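Weltico tabletop refinishing, Rurnside workshop
Progress report to the Lloyd fund, 2 Jun 2023
2 min read

We were given $2504 to find out whether worn wooden tabletops can be brought back into use for less than the price of new ones. I said in December that I doubted it. I still do, though the results so far are better than I expected.

Nine tops have come in. Five are finished. The other four need more sanding than the plan allowed for, and the plan did not say who pays for it.

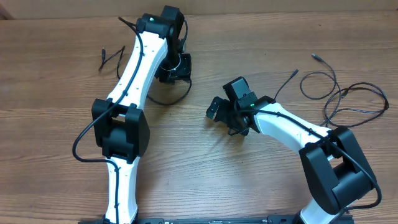
Finish and color

Fludden's sample card promises an even light brown. I would not promise that to anyone. The grain runs lengthwise and takes the stain as it pleases, so two boards from the same batch can come out different shades. I have stopped trying to match them – it cost up to 2 extra coats per top and the match was still poor.

Darker lines and streaks in the grain are being left alone. Sanding them out would thin the wood for very little gain.

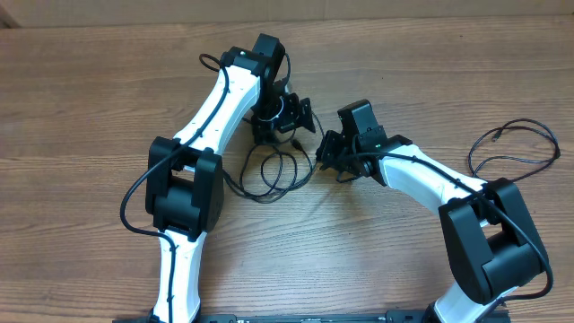

Adeel Dhanial thinks I am being too gloomy about the color, and that people who eat or work at a table stop noticing the shade within a week. He would rather see the money go into a harder topcoat.

He may be right about the topcoat. We have no wear figures yet, and I won't claim the finish lasts until we do. Emerson Falcão has the receipts for stain and sandpaper. The unfinished tops come next.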